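**Hair dryer bags - hang or drawer?**

**Amier40:** We've 19 rooms to kit out. Drawer or hanging bag for the dryers?

**Tiongson:** Drawer. Bags pick up dust and guests never put the dryer back in.

**Miltano:** Disagree. In a drawer they can't find it and ring down at 7am. Hang it where they can see it.

**Tiongson:** Then you're washing bags every week.

**Miltano:** Every 2 weeks here - it's no bother. Ours hang on a rail over the table, label facing out.
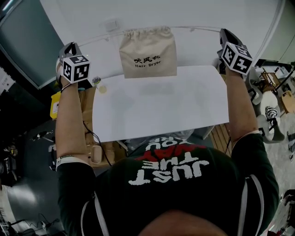

**Pleravlow**
*Moderator*

Beige drawstring, printed in Chinese and English, on a thin white rod against the wall. I'd go with that, near a socket if you can. Plain cotton ones mark easily, so buy spares.

**Amier40:** Thanks. Trying bags on one floor first.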